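Olum hand gripper (maintenance)

The Olum is a two-finger hand-held gripper with its own camera, used for recording grasps by hand. This article covers setup and upkeep of the unit kept at Clisavlow. For the data side see Gagnon (software).

Overview

Two black fingers on a linkage, camera looking down between them. Operator closes the fingers by hand, no motor. Finger faces are flat and get swapped as a pair, never singly. Unit log stood at 3,453 closings at the February service, of which 1,474 were on the current pair.

Opening check

Done first, before any cleaning. Fingers fully open over a plain tabletop, nothing between them. Both inner faces should sit at similiar angles in the camera view and the gap should fall near the middle. One finger will usually look larger then the other; small differences are ignored. Anything worse, go to Linkage. 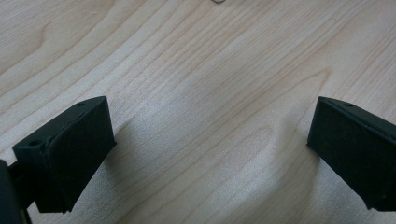
Opening check over a wood surface, fingers apart.

If a face is scuffed, wipe with a damp cloth and look again. Raised rim around the face must be whole. Chipped rim means a new pair. Early notes by Lorne Chisholm say to file the chip flat. Don't, the face goes out of true.

Linkage

Most faults start here. Back the pivot off a quarter turn, work the fingers open and shut, retighten. Stiff on one side only: dirt in the joint. Stiff on both: overtightened, usually by whoever had it last. Dry lubricant only. Oil picks up lint and was dropped after the first season.

Camera angle is set last. Loose mount gives a slow tilt across a session, easy to miss until playback. Kendra Perron marks the mount with a paint pen, now standard at Clisavlow.

Soft-object check

Long-pile items are the hardest on the joints, fibers work their way in and stay there. Check is made with the item held, not set down. Grip goes on the narrowest part, as with the brown and cream plush, pinched at the furry column under its big round top, where the fringe hangs down over the fingertips and a few strands reach the brass eyelets. Strands near an eyelet are combed back before the fingers open. Brush out afterward, tweezers for anything left in the pivot.

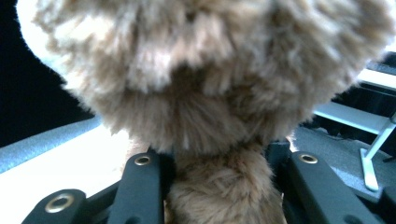
Cleaning intervals depend on what has been handled. Hard items only, once a week, Thursday at Clisavlow. After fur or fleece, same day. Eyelets get a look too, one on each finger and a larger one on the linkage piece at lower left in the camera view. Bright ring and a clear dark center is what you want. Lint shows up as a fuzzy edge on the ring.

Parts

Finger pair: Enora part 249. Pivot kit: Enora part 68, includes washers. Older kits without washers still fit but rattle. Spares list is kept by Annick MacPherson.

See also

Gagnon (software)
Clisavlow bench procedures
Enora parts numbering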